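Pleveck Cloth Table

Readme for the whole folder, last touched 7/9/21

Hi, and thanks for downloading this! Pleveck is my collection of household cloths lying on a table, in every state between "just dropped there" and "folded properly" (there is a lot more of the first than the second). I started it because I fold badly and wanted to get better at it, and then I got far more interested in the rumples than in the folding. If you read only one part of this file, make it the section on names, which is where people trip up.

What's in it

The current release has 1,055 pictures, sorted into 56 folders. Each folder is one layout of the table: the same cloths, the same small stuff around them, with things shifting a bit from one picture to the next. There are 8 kinds of cloth label and 2 text files, this one and the list of labels. That's the whole package. No installer, no account, nothing to unlock.

Folders are named with a word and a number. The word is the group the layout belongs to:

Melleo: everyday mess. Cloths left where they landed, other things left on the table.
Tamayo: in the middle of folding. One or more cloths partly folded, edges not lined up yet.
Urkik: folded and stacked, or as close as I could get.

Melleo is the biggest group by far and it's my favorite. Tamayo is the one I'd like to grow. Urkik is small because a folded stack looks a lot like the next folded stack, and I got bored (sorry to the Urkik fans, if there are any).

A typical Melleo layout

I like a table with more than one cloth on it, and I like the cloths to disagree with each other. Turquoise next to pale beige next to light gray is a combination I keep going back to, all on blond butcher block, with the grain and the little knots left showing between them. The turquoise is the easy one to label since it stands out from the wood. Beige on blond wood is where you have to slow down and follow the edge with your finger on the screen. And the gray waffle one, well, I love that texture, but bunched-up waffle is a pain to outline!

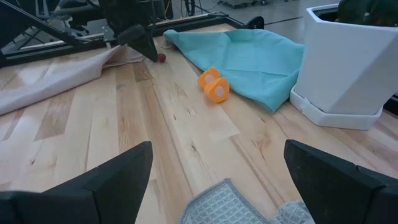
Imke wrote in to say that beige and cream should never have been two separate labels, that she had relabeled her own copy with a single "pale" and had not missed the difference once, and that while I was at it I should decide whether a napkin is a towel.

She's right about the first part, and I've merged them. The old "cream" label is gone from the list, and anything that had it is now "beige." If you wrote something that looks for "cream," it will come back empty, so change that before you spend an evening wondering (I did exactly this to myself). As for napkins, I still say a napkin is a napkin, and it keeps its own label.

Names and labels

Every cloth gets a type and a color. The types are:

towel
waffle cloth
napkin
washcloth
dishcloth
scarf
pillowcase
other

The color is whatever I would call it out loud to someone across the room. I don't use color codes. If a cloth has a slight tint, I go with the main color and ignore the tint, so a beige that leans a little pink is still beige. When I couldn't decide on the type, I went with "other," and there's no shame in that. A plain cloth in a heap can be very hard to place, and I'd rather leave it vague than make something up.

Then there's the state, which is the fun part:

flat: you could set a plate on it
loose: spread out, with soft folds or a turned corner
rumpled: raised folds, curling edges, no clear shape
bunched: squashed together so a good part of it is hidden
half: folded once or twice, not finished
done: folded

One cloth can carry two states when it earns them. A waffle cloth can be flat at one end and bunched at the other, and I'd put down both.

Things that aren't cloth

Anything on the table that isn't fabric is labeled "other object" and left alone. That goes for planters, cups, toys and the odd little thing I picked up and put down again. I did think about giving them proper names, and I even began a list, but it grew faster than the cloth list and this was supposed to be about cloth. If somebody wants to take that on, please do! Send me the file and I'll add it.

Known problems

The outlines in the first few Melleo folders are rough. I drew them before I had worked out how to deal with a cloth hanging off the table, and some stop at the table edge while others carry on down. From Melleo 9 on, the outline always includes the hanging part if it's in the picture.

Where a cloth is partly out of the picture, I only outline what shows. I don't guess at the rest.

Some of the Tamayo folders have "half" where "loose" would be fairer. I was feeling generous about my folding that week.

The light changes between folders and I haven't corrected for it. If you compare colors across the set, go by the label and not by the picture.

Using it

Use it for whatever you like, including schoolwork and paid work. A mention of Pleveck is nice but I won't chase you for it. Please don't repost it under another name, mostly so that fixes don't get lost between copies.

If you only need a small piece to try things out, take any two Melleo folders and one Urkik. You'll get a fair mix of states that way, and it's a much smaller download.

What's next

More Tamayo, as promised. I also want to add a fitted sheet group, which I have been putting off for the obvious reason. The plan is to have something up in October. Corrections are welcome at any time, and it helps a lot if you put the folder name and the picture number in your message so I'm not hunting through every beige towel I own.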